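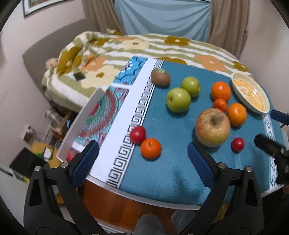

¿A quién sustituye la automatización de la línea de clasificación de fruta de Denddale?
A ningún puesto completo. Sustituye el gesto repetido de coger una pieza y dejarla en su destino, y desplaza a las personas que lo hacían hacia la supervisión, el control de calidad y la demostración de tareas con pinza manual.

Ficha de datos: Plirel-Fruta

Versión publicada el 30/09/2023. Sustituye a la versión de enero, que queda retirada por errores en las etiquetas de calibre.

Resumen

Plirel-Fruta reúne demostraciones humanas de agarre y colocación de fruta suelta, registradas con una pinza manual de dos dedos. El conjunto se usa para entrenar la política de manipulación de las celdas que Gandon instala en el almacén de Denddale. La ficha documenta el contenido, el procedimiento de registro y los cambios de organización del trabajo asociados al despliegue.

Contenido

Cada episodio contiene vídeo desde la pinza, apertura de los dedos, trayectoria estimada y una etiqueta de tarea. Las clases de objeto incluyen manzana verde, manzana bicolor, naranja, kiwi y tomate pequeño. Conviven piezas de tamaños distintos dentro de una misma clase, con y sin adhesivo, sobre superficies lisas y sobre telas estampadas. Los fondos son heterogéneos: puestos de trabajo e interiores domésticos, con mesas, camas, estanterías y cortinas en el campo de visión. No se han filtrado.

Los episodios se agrupan en 8 tareas. Las más frecuentes son pasar una pieza a un cuenco, separar dos piezas en contacto y retirar una pieza situada junto a un borde. La tarea de apilado está incompleta y no debe usarse para evaluación.

Procedimiento de registro

Las demostraciones las realiza personal de clasificación en horario retribuido. Cada sesión dura 30 minutos y va seguida de una pausa de 10 minutos. Al inicio se calibra la apertura de los dedos; si la pinza se cambia a mitad de sesión, la calibración se repite y se abre un episodio nuevo.

Los intentos fallidos se conservan con la etiqueta «fallo» — caída, agarre doble, pieza marcada por presión. La operaria o el operario puede anular un episodio sin indicar motivo. Los episodios anulados se borran y no entran en las estadísticas de productividad.

Efectos en el puesto de trabajo

Antes del despliegue, el turno se dividía entre cinta y paletizado. Con las celdas en marcha aparecen tres funciones: atención de celda, revisión de rechazos y demostración. La rotación entre ellas es obligatoria dentro del mismo turno.

Atención de celda. Reponer bandejas, liberar atascos y confirmar el rearme. Reduce la carga repetitiva de muñeca, pero introduce esperas e interrupciones que el personal describe como más cansadas que la cinta a ritmo constante. El aviso sonoro de la primera instalación se cambió por uno luminoso a petición del turno de noche.

Revisión de rechazos. Decidir sobre las piezas que la celda aparta. Exige más criterio que la clasificación anterior y en la primera tabla salarial no figuraba como tal. Se corrigió en la revisión siguiente.

Demostración. Repetir agarres con la pinza manual. El peso de la herramienta recae sobre un solo brazo; se recomienda alternar manos cuando la tarea lo permita. El campo «mano» del archivo de metadatos recoge cuál se ha usado.

La formación inicial, impartida por Gavrilă, ocupa 8 horas y cubre seguridad de celda, calibración y criterios de anulación. No cubre la modificación de la política ni el acceso al controlador.

Privacidad

La cámara de la pinza puede recoger partes del cuerpo de quien la sostiene, además de objetos personales del entorno. No se registra audio. Los identificadores de operador se sustituyen por códigos de sesión antes de la publicación, y la tabla de correspondencia no sale del almacén. Queda excluido el uso de los datos para medir el rendimiento individual.

Limitaciones conocidas

La pieza queda parcialmente oculta por los dedos en el momento del cierre. La trayectoria se degrada con movimientos bruscos y ante superficies sin textura. El tomate pequeño está infrarrepresentado y los modelos entrenados solo con este conjunto tienden a aplicar una apertura excesiva. No hay fruta cortada ni con daños visibles, por lo que el conjunto no sirve para detección de defectos.

Usos no previstos

Fijación de ritmos de trabajo, comparación entre personas o turnos, manipulación de alimentos sin envasar fuera de un entorno supervisado.

Estructura de archivos

episodios/ — un directorio por episodio
metadatos.csv — tarea, clase, mano, resultado
calibracion/ — parámetros por sesión
CAMBIOS.txt — historial de versiones

Pendiente

Reetiquetar las colocaciones en cuenco registradas antes del cambio de criterio. Completar la tarea de apilado o retirarla.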